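Support Surfaces for a Bench-Top Assembly Mockup
Student project report, Product Handling Lab
Babatunde Nwachukwu and Agathe Maillard
November 9, 2025

1. Background

The mockup is a gray plastic tray molded in the general layout of a computer motherboard. It is used in the first-year course to teach part placement before students are given real electronics. The course has used trays of this type since March, and the most common complaint in the lab notebooks is that the tray moves when a part is pressed into it. Our project looked at what the tray should rest on.

We did not redesign the tray. The molding is fixed, and the Gulyás fixture that was meant to hold it only fits the older, narrower version. The question was limited to the surface underneath.

2. Surfaces tested

Four supports were compared:

Bare bench top
Plendside rubber mat, cut to the size of the tray
Corrugated metal panel, ribs up
Corrugated metal panel with two strips of Gonach grip tape across the ribs

The corrugated panel was included for a practical reason. Several benches already have one, and dropped screws collect in the channels where they are easy to find. Removing the panels would mean changing the other exercises that share the benches.

3. Method

Each trial consisted of setting the tray on the support, marking one corner with chalk, and carrying out a fixed series of insertions and removals. The series covered the memory strip and the black module with the blue end tabs. Movement of the chalked corner was measured with a steel rule after each series. If the tray lifted at any edge during removal, the operator wrote an L next to the reading.

Two tray positions were used on the ribbed panel: long side parallel to the ribs, and tray turned at an angle to them. We added the second position after noticing that few students line the tray up with anything.

There were 731 single insertions and removals in total, split between the two authors. Readings from the first 18 were discarded. The rule had been held from the wrong end, and we could not reconstruct the offsets with any confidence.

4. Results

The bare bench top gave the largest movement, nearly all of it during removal. The rubber mat gave the smallest. On the mat the tray did not slide, but it sank slightly under load, and the memory strip was harder to seat squarely.

On the ribbed panel the result depended on position. With the long side parallel to the ribs, the tray slid easily along them and very little across them. Turned at an angle, it moved less in both directions.
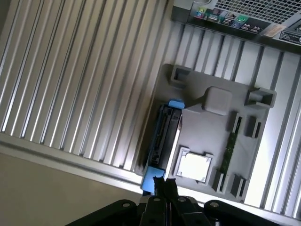

Lifting was a separate problem. Pulling on one blue tab raises that end of the module first, and if the other end is still seated, the tray tips with it. This was recorded on all four supports. Grip tape reduced sliding on the panel but had no effect on tipping.

The ribs also reflect a lot of light under the bench lamps. Agathe Maillard noted that the bright lines made the chalk mark hard to read, and we switched to a pencil line on masking tape for the last 6 series.

5. Discussion

The rubber mat is the better support if sliding is the only concern. For the shared benches we recommend keeping the panel, adding the tape, and placing the tray at an angle — a change to the instruction sheet and nothing else. Tipping should be handled by teaching students to loosen both ends of the module before lifting.

We did not test a clamped tray. Flunilier sells a low-profile edge clamp that may fit under the rim, but the order did not arrive before the lab period closed. Wear on the grip tape was also not measured, and the strips on one panel had begun to peel at the corners by the final series.

Raw readings are in the lab binder, behind the bench layout drawings.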